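The Colorful Dishes FAQ

Last updated 15 Nov 2024

I get asked about my plastic dishes more than anything else on this site, more than the tomato posts, more than the saga of the bathroom door. So I finally put the answers in one place. If yours isn't covered, leave a comment and I'll add it when I get around to it (I'm slow, but I do read them all).

Where did you get them?

Mostly a discount housewares place in Testthorpe, over two visits in August. They had big wire bins of single pieces, bowls in one, cups in another, plates wherever people had dropped them. I went in for a dustpan. I came out with the dustpan and a very full bag, and then I went back the next week for the colors I'd talked myself out of. The whole lot came to $22, and that's including the dustpan!

Are they a set? Can I buy the set?

Sort of and no. A lot of the pieces look like they belong to the same family, but I've never found them boxed together. A reader told me the Nishimura stacking bowls are close. I ordered a pair to compare and they're nice, a bit thicker, with a flatter bottom. The colors are softer though, and I wanted loud.

Why so many colors?

Because I like them! I grew up with beige plates. There's also a practical side, which is that everybody who eats here regularly has a color, and it cuts down on the "whose cup is this" conversation by a lot. Guests pick whatever's left. Purple goes first, always, and I have no explanation for that.

How do you lay them out when you're using the lot?

Big bowls get the corners, or as near as I can manage, and the small cups fill the gaps between them. Whatever we're all sharing goes in the middle, on the gray square. Then plates go wherever there's room, and things that don't fit go on the tray on the floor until they're needed.

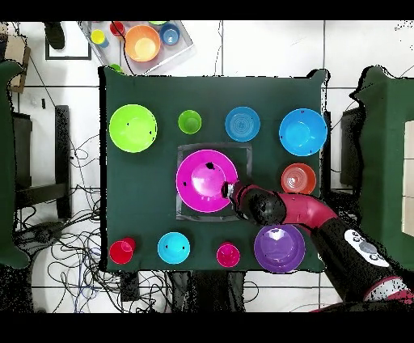
I don't try to make the colors match up or go in rainbow order. I did try that once, for a birthday, and spent so long on it that the pasta went gluey. Now I just avoid putting two of the same color right next to each other, and even that rule gets dropped when people are hungry.

What's the green cloth?

Just a piece of dark green fabric from the remnant table. I'd bought it with curtains in mind, changed my mind about the curtains, and it turned out to be a good size for the square table. Dark green is great behind bright plastic. I tried a white cloth before it and everything looked like a dentist's waiting room. It also keeps the dishes from skating around, which bare tabletop does not.

Can they go in the dishwasher?

Check the bottom of yours, please, because I can't see it from here. Mine go on the top rack on the cool cycle and they've been fine so far. I don't put them in the microwave at all. I reheat things in an old glass dish and tip them over into the plastic afterward.

Do they stain?

The lighter insides do, a bit. Tomato sauce is the worst, then curry. I use a paste of baking soda and water, leave it on while I do the rest of the dishes, and rub it off with a soft cloth. Please don't use the scratchy side of the sponge. I did that to one plate and it's been dull ever since, and it's right where the sun hits it, so I get to look at my mistake every morning.

If you want something stronger, I've used Malance stain powder on the really stubborn orange rings. Rinse twice.

How do you stack them without the whole thing going over?

I get this one a lot, and my answer has changed. I used to be strict about it, all plates with plates and all bowls with bowls, biggest at the bottom. These days I mix them when I'm clearing up. A big plate makes a good base, another plate goes on that, then a bowl, and you can rest a plate over the top of the bowl like a lid. It doesn't have to be perfectly centered. If the rims are a little off from each other it's easier to get your fingers in and lift one layer. 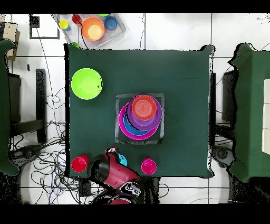
Cups I leave out of the pile completely. They go along the edge of the table till last, and then I carry them over by themselves. I've tried putting one on top as a finishing touch and it is always, always the thing that ends up rolling under a chair.

Where do they live the rest of the time?

On a low shelf by the back door. I had them in a high cupboard at first, but kids can't reach a high cupboard, and then you're the only person who can set the table. Low shelf, problem solved. Everything's plastic, so if one gets dropped on the tile it makes a terrible noise and that's all.

What about the chairs? They match the cloth!

A happy accident! The green chairs came first, from an Astalora warehouse clearance, and I didn't think about them once when I was buying the fabric. They're comfy and they show every crumb.

Would you sell me the lime green bowl?

No. Two people have asked now. It's my salad bowl and my popcorn bowl, and the two of us are very happy together. Try the bins in Testthorpe, and go early.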